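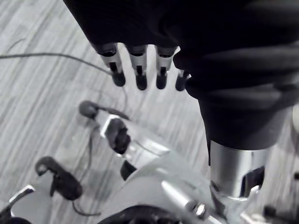

Cable Snags and a Bumped Hand: Fault Report on Our Two-Handed Robot

Team: Signe Eide, Sombat Wongsuwan, Hooman Mohammadi
Advisor: Zachary Gauthier
Submitted 3/8/20

What went wrong

We had the best semester with this robot, and the fault taught us more than the demos did! On run 13 the left hand stopped halfway through a reach and the controller threw an overcurrent error on one finger. Sombat hit the stop button. We powered down, opened the log (3,235 lines, Signe read all of them) and found the motor current climbing for five seconds before the cutoff.

Our first guess was a bad finger motor, so we swapped it. Same error, two runs later.

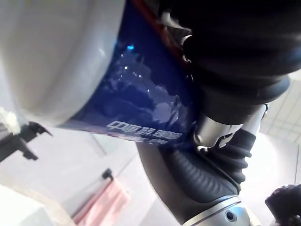
Figure 2. Ribbed gripper finger and silver joint, wrist camera view.

The real cause was slack in our own wiring. A loose cable could catch on a fingertip when both hands worked close together, and the finger pulled against it until the current limit tripped. Hooman reproduced the fault on purpose by adding extra slack (very satisfying to watch it fail on cue).

We also found that our planner, Jamik, kept no minimum distance between the two hands. In January they bumped lightly, and we had written that off as a calibration problem. It should have gone in the fault log.

What we changed

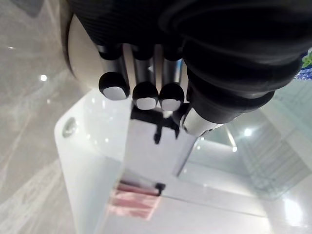
We clipped the cables along each forearm and set a minimum gap between the hands in Jamik. The current limit now trips sooner too, which meant retuning the grip force, and that took a whole afternoon. After the changes we did 18 runs with no overcurrent errors. We still want to test faster wrist turns, where the clips might pull loose.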